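Packing help wanted at Ollmont - Sunday shifts and a few weekday mornings

Hi! I'm Mitsuko Hamada and I run the small packing room at Ollmont, up the stairs behind the Cropper building. We put together household boxes for people moving into their first apartment, and August is when everybody seems to move at once. So I'm looking for extra hands, starting as soon as you can.

What you'd be doing

Mostly sorting and filling tubs. Stuff comes up from the Atico stockroom all mixed together, and we split it into kitchen, bathroom and cleaning, then pack it so it can ride in the back of a car without making a mess. Bottles stand up, small things go in the corners, and the lid has to close without anybody sitting on it (I have seen people sit on it). Last August we sent out 2,015 tubs, and I would love to do that again with a few more people and a lot less pizza at midnight.

You'd also wipe down the tables, flatten cardboard and stick labels on. The label printer is moody. I'll show you the trick with the paper tray.

Who I'm looking for

You don't need any experience. If you're the person in your family who always ends up loading the trunk before a vacation, you'll like this job - I'm that person too, and I still get a little thrill when the last thing slides in. You do need to be okay standing for a few hours and able to lift a full tub onto a shelf at waist height. There are stools if you need to sit for the sorting part, just tell me and I'll save you a spot.

Students, retirees, people between jobs, all welcome. You have to be 18 or over for the paid shifts.

Hours and pay

Sunday is the big day, 11 to 4, with a real lunch break in the middle. Weekday mornings depend on deliveries and I send out the list a week ahead. Pay is $19 an hour for everybody, first shift included. Parking is free in the Wesex lot next door, but get there early, it fills up with the brunch crowd!

The tubs and the tables

We use clear tubs with rounded edges, so you can check what's in there without opening everything back up. The tables are plain beige with a raised white border along the back, very handy when something round decides to go for a walk. You'll get one table to yourself and work on one tub at a time, with the bottles and bits that go with it kept close by.

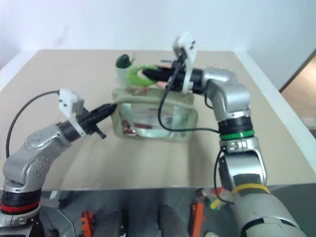 How to apply

Come by room 151 any weekday before noon, or leave a note for me at the front desk with your name, your phone number and the days you can work. No resume needed. A couple of lines about yourself would be nice, though, and please mention if you can do Sundays - those are the shifts I fill first. I call everybody back, usually in the evening after I've locked up.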